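Week 6 notes: What typing speed tells you, and what people say it tells you

Reading for this week: the Pap chapter, all of it, including the appendix on scoring. If you skip the appendix you will believe the chapter, and I'd like you to have at least the chance not to.

Last week we left off with the general problem of a measure that gets used because it is easy to collect. Typing speed is my favorite case. It comes with a number, the number comes with a unit everyone recognizes, and the test takes a few minutes to give. Employers have used it for generations. Keyboard sellers use it now. Very few of the people quoting it could tell you how it was scored.

1. The unit

Words per minute does not count words. In the usual scoring, a "word" is five keystrokes, spaces and punctuation included. "I am a" is six keystrokes with no trailing space, so it comes out as a bit more than one word. "Responsibilities" is sixteen, so it comes out as more than three. This is a sensible convention if you want to compare people on different passages, and a poor one if you forget it is there.

Then there is gross against net. Gross speed ignores mistakes. Net speed subtracts something for them, and what it subtracts depends on who wrote the test. Some tests take off a full word for each uncorrected error. Some let you backspace freely and charge you only the time. Some lock the cursor until you hit the right key, which turns every mistake into a pause and makes the final text perfect by design. A typist who scores 60 under one of these rules can score quite differently under another, on the same afternoon, with the same text.

So the first question for any claim about typing speed is: scored how? Get used to asking it. You will be surprised how often there is no reply at all.

2. The passage

Copying is a different job from composing. When you copy, somebody else has done the thinking and your hands follow your eyes. When you compose, most of the time goes to deciding what to say, and the keys sit idle. A test passage of common lowercase words, no numbers, no capitals, no quotation marks, is the easiest version of the easiest task. It is also what most online tests hand out by default.

Pap is good on this point. Vilmos Pap spends several pages on what happens to a score when you add numerals and punctuation to the passage, and he is frank that the fall is uneven: some typists lose a little, some lose a lot, and the ranking of the group changes. That last part matters more than the fall itself. If the ranking changes with the passage, then "who is the fastest typist in this office" has no single answer, and a hiring test built on one passage has picked a winner partly by picking the passage.

I'm less happy with the section where he proposes a "composite fluency score." He weights copying, composing and editing, and adds them up. Why those weights? The text says they were chosen for balance. Balance between what? Please come to discussion section with an opinion.

3. The layout story

You have probably heard that the standard layout was designed to slow typists down. You may also have heard that the main rival layout was proved better and then buried by habit. Both stories are told with great confidence and both are shakier than they sound.

The "slow them down" story runs two ideas together. One is that early machines jammed when neighboring typebars were struck in quick succession, which is true. The other is that the arrangement of letters was a deliberate brake on the typist. Separating pairs that jam would, if anything, let a person go faster. Historians still argue over how much the layout had to do with jamming in the first place, and some point instead to telegraph operators and what they needed. I don't intend to settle it in a second-year lecture. I do want you to notice how well the popular version fits a moral people already like, about clumsy old standards and the fools who keep them.

The buried rival has the same appeal. The early trials that favored it have been criticized on grounds you should now be able to list without help: who ran the trial, who stood to gain, whether the two groups started at the same level, whether they got the same amount of practice, whether anybody was scoring blind. The criticism doesn't show that the rival is worse. It shows that the trials can't carry the weight that gets put on them. I would bet on a small advantage in finger travel and a much smaller one in speed, and I wouldn't bet much.
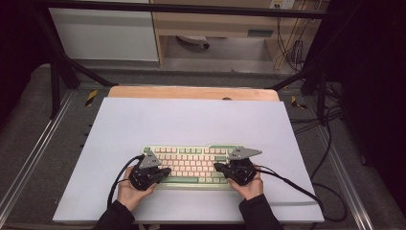

Switching costs are the part both camps handle badly. A person who changes layouts gives up a skill built over years and gets slow for a good while. If they end up faster, was it the layout, or was it the weeks of careful daily practice, which they had never given to the old one? You need a comparison group who practiced just as hard and changed nothing. Studies that include one are scarce. Personal accounts never do, by their nature, and personal accounts are most of what you will find if you go looking.

4. Claims from people selling things

I've changed the sources here only in the sense of shortening them. Read each one as you would read a results section.

Okness, on its page for a split model: "Users report typing faster and with less strain." Users who were asked when, and by whom? People who have just paid for a keyboard are not a neutral panel. "Report" is doing a lot of work too. Feeling faster and being faster come apart very easily, and a louder key with a crisper click can feel quick all by itself.

Gaete, on a training course: "Gain up to 100 words per minute." This one deserves a slow reading. Does it mean reach 100, or add 100 to what you had? And "up to" includes everything below it, down to no gain at all. As a sentence it is close to impossible to falsify, so as evidence it is worth nothing.

Tratero, on a key switch: "60% less effort per keystroke." Less than what? A stiff switch, presumably, but it isn't named. Effort might mean the peak force, the force at the point where the key registers, or the total work over the whole travel. Those are three separate quantities and a switch can beat its rival on one and lose on another. It also says nothing about tired hands at the end of a day, which depend on posture, breaks, and how hard a person bottoms out the keys whatever the spring is.

Delamine has the best of the four, and I still have complaints. They put people through a practice period, tested before and after, and published the passage. Good. The sample was 3000 sessions, which sounds large until you see that the sessions came from people who chose to keep logging in. Those who got bored, or got sore, or got worse, stopped logging in and left the data. We spent Week 2 on exactly this problem. If you can't say what it is called, go back to those notes before the midterm.

5. So is the number any use?

Somewhat. I don't want you to leave thinking that a flawed measure is an empty one. If the same person takes the same kind of test under the same scoring, a change over months probably means something. If one typist gets twice the score of another on plain copying, they really are better at plain copying, and there are jobs where plain copying matters — live captioning from notes, transcription, some clerical work.

What the number won't do is stand in for "productive" or "good with computers," and that is how it gets used. For most office work, speed past a modest level stops being what holds anyone up. Watch yourself write an email you don't want to send. How much of that time were your fingers moving?

For discussion section

Bring one claim about typing, keyboards or hand comfort, from anywhere you like. An ad is fine. So is something a relative told you. Write down, in a paragraph or two:

What is being measured, and in what unit.
What it is being compared to. If the claim doesn't say, write that it doesn't say.
Who had a reason to want this answer.
The cheapest study you could run that might show the claim to be wrong.

The last item is the one I grade hardest. "Do a bigger study" gets no credit. Nor does a design that could only ever agree with the claim, and I get a stack of those every November.

On the Pap appendix: the second scoring table has a column labeled "adjusted," and the adjustment is explained in a footnote to the first table. Several of you asked about it by email. Read the footnote, then redo the first row by hand. You should get his figure. If you don't, you have most likely taken off the errors before converting keystrokes to words.

Next week: reading speed, where the passage problem comes back and brings comprehension tests with it.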